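낱개로 살 권리

2018년 5월 9일

지난 4월부터 더브턴의 패니스 매장에서 사과를 낱개로 살 수 없게 되었다. 과일 코너의 저울이 치워졌고, 사과는 이제 봉지에만 담겨 나온다. 양파와 감자도 마찬가지다. 입구에 붙은 안내문에는 계산대 대기 시간을 줄이고 더 저렴한 가격을 제공하기 위한 조치라고 적혀 있다. 나는 이 조치가 잘못되었다고 생각한다. 사소한 불평으로 들릴 수 있지만, 식료품을 어떤 단위로 파느냐는 문제는 사소하지 않다.

먼저 가격 이야기부터 하자. 봉지 사과는 무게당 가격으로 보면 낱개보다 쌌다. 이 점은 매장 말이 맞다. 그런데 무게당 가격은 산 것을 전부 먹는다는 전제에서만 의미가 있다. 혼자 사는 사람이 봉지 하나를 사서 절반을 먹고 나머지를 버린다면 그 사람이 실제로 낸 값은 낱개 가격보다 비싸다. 버린 것은 영수증에 나오지 않으니 매장 통계에도 잡히지 않는다. 통계에는 사과가 더 많이 팔렸다는 사실만 남는다.

나는 20년 가까이 가계부를 썼다. 처음에는 돈을 아끼려고 쓰기 시작했고 나중에는 습관이 되었다. 몇 해 전부터는 버린 음식도 적는다. 적어 보면 목록이 늘 비슷하다. 묶음으로 산 대파의 아래쪽, 봉지 양파 중 싹이 난 것, 할인할 때 두 개를 묶어 산 요구르트의 두 번째 통, 식빵의 마지막 몇 장. 낱개로 산 것은 이 목록에 거의 오르지 않는다. 필요해서 하나를 집어 든 사람은 그것을 먹을 생각으로 집어 든 것이고, 대개 그날이나 이튿날 먹는다.

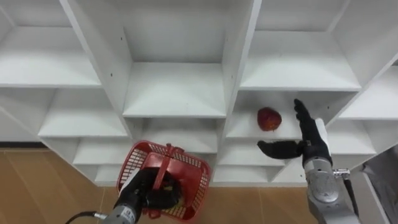 흰 칸막이 선반과 과일 하나.

묶음 판매를 옹호하는 사람들은 소비자가 계획을 세우면 된다고 말한다. 일주일 식단을 짜고 그에 맞춰 장을 보면 봉지 하나를 다 쓸 수 있다는 것이다. 틀린 말은 아니다. 하지만 그런 계획은 일정한 시간에 퇴근하고, 먹는 사람 수가 정해져 있고, 냉장고가 넉넉한 집에서 잘 맞는다. 교대 근무를 하는 사람은 이번 주에 집에서 몇 끼를 먹을지 모른다. 방 하나를 빌려 사는 학생은 공용 냉장고의 한 칸을 쓴다. 노인은 입맛이 날마다 다르고 무거운 봉지를 들고 언덕을 오르기 어렵다. 이런 사람들에게 계획을 더 잘 세우라고 하는 것은 매장이 맡아야 할 일을 손님에게 넘기는 것이다.

계산대 대기 시간 문제도 있다. 저울에 올리고 번호를 누르는 데 시간이 걸리는 것은 사실이다. 다만 그 시간은 과일 코너에 셀프 저울 한 대를 더 두면 대부분 해결된다. 예전 매장에는 저울이 한 대뿐이었고 그마저 영수증 용지가 자주 떨어졌다. 관리가 부실해서 생긴 줄을 두고 손님이 낱개로 사기 때문이라고 설명하는 것은 공정하지 않다. 포장 자체의 비용도 따져야 한다. 비닐봉지, 철사 끈, 스티커, 그것을 묶는 작업이 모두 가격에 들어간다. 묶음이 싸게 보이는 것은 낱개에 그보다 높은 값을 매겨 왔기 때문이기도 하다.

스터크몬트에 있는 마가굴라 청과는 다른 방식으로 장사를 한다. 상자에 담긴 과일을 손님이 직접 고르고, 한 개를 사도 주인이 싫은 기색을 하지 않는다. 가격은 종이에 손으로 써 붙인다. 패니스보다 비싼 품목이 있고 싼 품목도 있다. 나는 버스를 한 번 갈아타고 그 가게에 간다. 왕복하는 데 40분이 걸리니 누구에게나 권할 만한 방법은 못 된다. 가까운 매장에서 당연히 할 수 있던 일을 하려고 버스를 타는 것이 정상은 아니다.
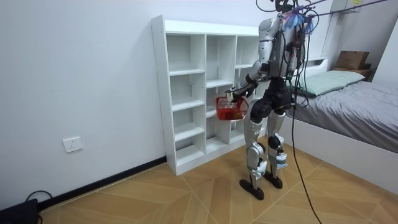
날레디 음시망은 이 글의 초고를 읽고 내가 가족이 많은 집을 빼놓았다고 지적했다. 아이가 셋이면 사과 한 봉지는 이틀을 못 가고, 낱개로 담아 저울에 다는 일이야말로 시간 낭비라는 것이다. 묶음이 없어지면 자기는 다른 매장으로 갈 것이라고도 했다.

옳은 지적이다. 나는 묶음을 없애자고 주장하지 않는다. 봉지 옆에 상자 하나를 두고 낱개도 팔라는 것이다. 이미 그렇게 하는 매장이 많고, 패니스도 얼마 전까지 그렇게 했다. 많이 필요한 사람은 봉지를 들고 가고 하나가 필요한 사람은 하나를 고르면 된다. 두 방식을 함께 두려면 진열 공간이 조금 더 들고 직원 교육도 필요하다. 그 비용을 이유로 낱개 가격을 조금 높이겠다면 받아들일 수 있다. 받아들이기 어려운 것은 선택 자체를 없애는 일이다.

시야보니사 모포켕은 다른 반론을 보내왔다. 낱개 판매대에서는 손님들이 과일을 눌러 보고 뒤적이는 바람에 상한 것이 늘고, 결국 매장에서 버리는 양이 많아진다는 것이다. 이 반론에는 무게가 있다. 나도 복숭아를 엄지로 누르는 사람을 여러 번 보았다. 그렇지만 봉지 안에서도 과일은 상한다. 한 알이 무르면 옆의 것까지 무르고, 매장은 봉지를 통째로 치운다. 어느 쪽에서 더 많이 버리는지는 매장이 수치를 공개해야 알 수 있다. 패니스에 문의했더니 내부 자료라서 제공할 수 없다는 답이 왔다. 수치를 내놓지 않으면서 폐기물 감소를 이유로 드는 것은 설득력이 없다.

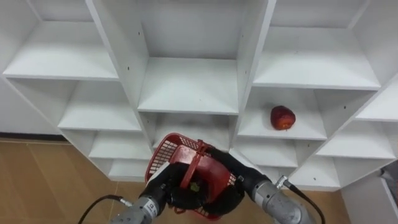
집에 먹을 것을 얼마나 쌓아 두어야 안심이 되는지는 사람마다 다르다. 내 부모 세대는 찬장이 가득 차 있어야 마음을 놓았고, 그럴 만한 시절을 살았다. 나는 그 습관을 물려받았다가 가계부를 쓰면서 조금씩 버렸다. 가득 찬 찬장에서는 뒤쪽에 무엇이 있는지 보이지 않는다. 텅 빈 흰 선반에 빨간 사과 한 알만 놓여 있다면 그 사과를 잊어버릴 사람은 별로 없을 것이다. 물론 그렇게까지 비우고 살라는 말은 아니고, 나도 쌀과 통조림은 넉넉히 둔다. 다만 상하는 음식은 눈에 보이는 만큼만 두는 편이 낫고, 그러려면 그만큼만 파는 곳이 있어야 한다.

더브턴 시의 역할도 있다고 본다. 시는 해마다 음식물 쓰레기를 줄이자는 전단을 집집마다 돌린다. 냉장고를 자주 확인하라, 남은 재료로 국을 끓여라, 장을 보기 전에 목록을 적으라는 내용이다. 모두 가정에 하는 말이고 매장에 하는 말은 한 줄도 없다. 일정 규모 이상의 매장에 기본 채소와 과일 몇 가지를 낱개로도 팔도록 권고하는 일은 큰 예산이 들지 않는다. 의무로 정하기가 부담스럽다면 참여하는 매장의 명단을 전단에 싣는 것부터 할 수 있다. 사과, 양파, 감자, 당근 정도면 시작으로 충분하다.

나는 패니스 고객 의견함에 같은 내용을 두 번 써서 넣었다. 첫 번째에는 답이 없었고, 두 번째에는 다음 분기 진열 계획을 세울 때 참고하겠다는 답을 받았다. 같은 생각을 하는 분이 있다면 의견을 남겨 주기 바란다. 용지는 고객센터 옆 탁자에 있고, 품목 이름과 필요한 양을 구체적으로 적는 것이 좋다.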